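Gallery: Floor Week at the Clernau house
Grekton Household Club, 4/25/25

In March our club got permission to use the old flat in Clernau before the new tenants come. We wanted to learn how to look after a real wooden floor, and also how to sort the small objects which always stay behind when somebody moves out. The flat has 6 rooms, but we worked in only 2 of them, the living room and the small room next to the kitchen. The rest will wait until the autumn.

We are not professionals, so please read our notes with patience. The floor had not been cared for properly for many years. The first thing we learned was to sweep always in the direction of the wood, and to use much less water than we believed was needed. Our cloths were wrung out by hand until they did not drip any more. For the wax we took one tin of 500 ml from the Radonjić shop in the main street, and it was enough for the living room and also for the threshold. The owner of the shop told us to let each layer rest overnight, and we followed this.

The small objects were more work than the floor. We put them in a list, from keys to curtain hooks, and when we finished there were 236 lines in it. Glass and other clear things were the most difficult, as you can step on them before you notice them. Now our rule is that everything small must be picked up from the floor before somebody comes in with a broom or a bucket. Dark things go to the left box, clear things to the right box, and what we do not recognise goes on the windowsill with a paper label.

The boxes are kept at Fanlow, in the storage room on the ground floor. If you lived in the house and you miss something, please write to us with a short description of it. We will keep everything until the end of the summer.

Pictures

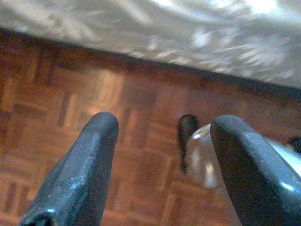 Grekton Household Club, Floors and Small Objects Group
Small things on the parquet: a clear one, standing upright, and a narrow dark one with a rounded top behind it. The warm brown of the wood shows in the clear one, and this colour is what we like most in the whole flat.

More pictures will be added when the second room is finished. Members who have their own pictures of the kitchen side can bring them to the next meeting, on paper or on a stick.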